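Bit of a long one, so do put the kettle on. I promised I'd tell you all how the plate job was going with Tosh, our arm, and I'm afraid the answer this month is that it has been dropping them. In March we'd got through 400 moves without a chip, and I was dreadfully smug about it.

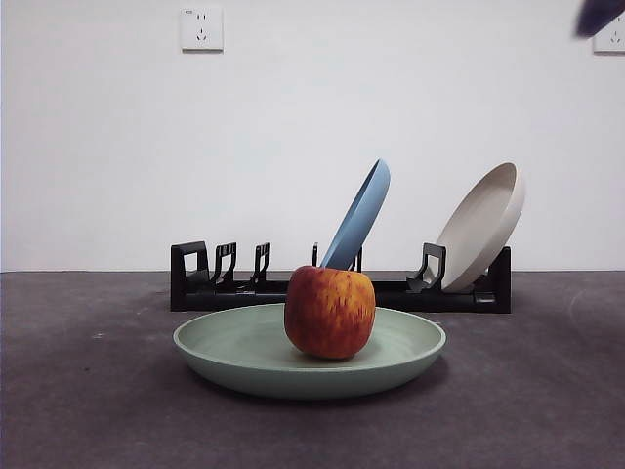 Robot troubles

The job is dull on paper: plates to and from the rack, fruit left alone. Then the grip began letting go a moment early, with no warning and no error on the screen. We lost a lovely Plostar plate that way, and I went round with the dustpan feeling quite sorry for myself.

Uwe Janssen went through the log with me (bless him, it was 1000 lines) and found the force limit had gone back to its default of 39 after the Vistard update. It should have been 50! A rim is such a thin thing to hold on to.
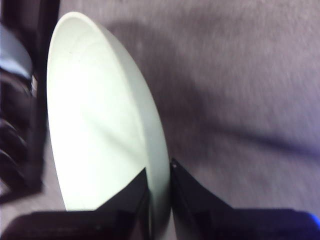 Both fingers on the rim, seen from the wrist.

So the limit is now checked at every start, and Tosh won't move if it's wrong. We still get the odd slip on the Zollell bowls and I haven't worked out why. If any of you have, please do write to me.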